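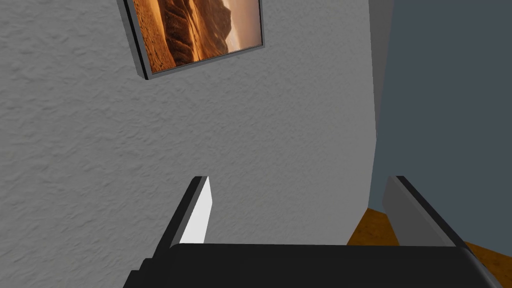
Tastotum Textured Wall Finish, 15 kg tub

Ready-mixed, water-based, for indoor walls and ceilings

We've stocked Tastotum at the Wesadbridge shop since the spring and it has become the thing we talk about most over the counter. It's a thick, creamy wall finish that you roll, trowel or spray on to give a room a bit of surface. If you grew up with swirly ceilings you may be backing away already, but do come in and run your hand over the sample boards, because this is a much softer look!

What we love is how forgiving it is. Old walls that have been filled, patched, papered and stripped over the years never look quite right under flat emulsion, and the low winter sun shows up every lump. A light texture hides a lot of that. It won't hold up a wall that's crumbling, and it won't cure damp, so get those sorted first.

Choosing your finish

Fine stipple. Rolled on with the short foam sleeve. The easiest one to do on your own, and the one to pick for a hallway or box room.

Knockdown. Sprayed or dabbed on, left until the shine goes off the peaks, then flattened lightly with a wide plastic blade. You get low, flat-topped islands with smooth plaster between them. Lovely on a big wall, and our favourite by a mile.

Trowelled. Broad sweeps with a steel float. Takes practice, so have a go on a spare bit of board before you start on the chimney breast.

Colours

Chalk, Oat, Noldale Grey and Clay. Noldale Grey is the one that keeps selling out (we've got plenty in again now). It's a proper middling grey, and it looks warmer by lamplight than it does on the card. All four can be painted over with ordinary matt emulsion once fully dry, so you aren't stuck with your choice for ever.

How to use it

Wash the wall down and let it dry. Scrape off anything flaking. Bare plaster and plasterboard need one coat of the Vasilakis grip primer, left overnight. Stir the tub well, right down to the bottom, and don't add water unless you're spraying, in which case follow the table on the lid.

Work in strips about a metre wide and keep a wet edge. Two people make this far easier, one putting it on and one following behind with the blade. Stop at a corner if you need a tea break, never halfway along. Pull your masking tape off while the finish is still soft or you'll tear the edge.

Touch dry the same day in a warm room. Leave it 2 days before painting, longer if the heating's off.

Hanging things on it

Yes, you can! Drill through with a masonry or plasterboard bit as you normally would, on slow speed to begin with so the bit doesn't skate over the bumps. Felt pads on the back corners of a frame stop it rubbing the peaks. Sticky strips don't hold well on any of the textures, so please use a proper fixing for mirrors and anything heavy.

Details

Order code: 621 (add the colour name)
Tub size: 15 kg
Clean up: warm water, before it sets
Not suitable for: shower enclosures, outside walls, bare metal
Storage: keep from frost, lid pressed down firmly
Goes with: Vasilakis grip primer, order code 369

Eirini Balaskas runs a free hands-on hour in the shop every Thursday evening, where you can try all three finishes on a board and take it home with you. Wear old clothes. Ring ahead if there are more than a couple of you coming.

Samples in all four colours are kept at the trade counter, next to the rollers.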